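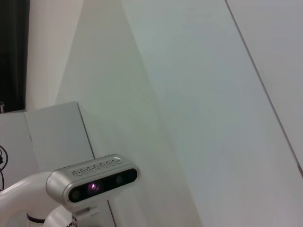
Student Projects: Packaging and Waste

Returnable yogurt jars in Sernedstead: do the labels come off?

Nadja Hofstetter, Tharindu Marikar and Éabha Doherty
Supervisor: Kauko Keskinen
Submitted 2022-12-23

Background

The Riedl dairy in Sernedstead sells plain yogurt in glass jars with a deposit. Customers bring the empty jars back to the shop, and the dairy washes and refills them. The jars themselves last a long time. The labels are the slow part of the job, because any paper or glue left on the glass has to be scraped off by hand before the jar can be filled again.

The dairy has used the same paper label, sold under the name Flestus, since it started taking jars back. Last February it bought a trial roll of a second label, Sarkex, which has a glue meant to let go in warm water. Selina Sutter, who runs the washing room, asked us to compare the two before the dairy placed a larger order.

Method

We collected 51 returned jars from the shop. Both labels were in use during that time, so the jars were a mix. We sorted them by label and set aside any jar with a chip in the rim. The rest were soaked in the dairy's own wash solution for 8 minutes, lifted out, and rinsed under the tap.
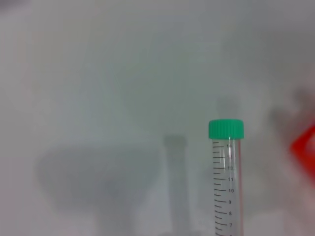
Clear tube with a green screw cap and printed volume scale.

After rinsing, each jar was placed in one of three groups: clean, glue left, or paper left. Two of us graded every jar separately and compared notes afterward. When we disagreed, the jar went into the worse group. We used the same wash solution strength for every batch and changed the water between batches, which is also what the dairy does.

Results

The Sarkex labels mostly slid off whole during the soak and could be picked out of the basin. A few left a thin line of glue along the seam where the ends of the label overlap. The Flestus labels went soft and tore. Most of those jars still had paper on them after the rinse and needed scraping.

Grading was easy for paper and harder for glue. A thin film is almost invisible on wet glass, so we let the jars dry on a rack and checked them again by running a fingertip around the side.
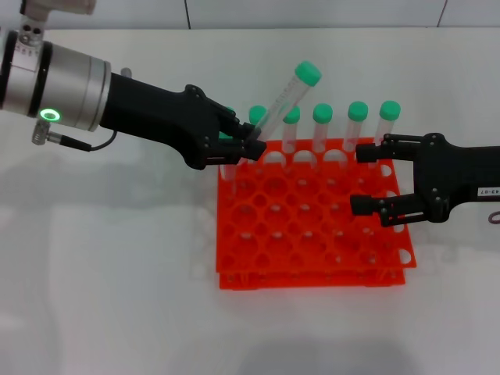

That second check moved 2 jars from the clean group to the glue group, both with Sarkex labels. It did not change the overall result.

We also noticed that the jars customers had already rinsed at home did no better than the others. Some had clearly been through a dishwasher, and on those the Flestus glue had hardened and turned yellow.

Limits

We did not know how long each jar had been out of the shop, and older labels may hold more tightly. We tested one soak time only. The price of the labels was outside our task, and the dairy will have to weigh that itself.

Recommendation

We suggest that Riedl switch to the Sarkex label for the yogurt jars and ask the printer for a narrower overlap at the seam. The remaining Flestus roll could be used up on the cream tubs, which are not returned.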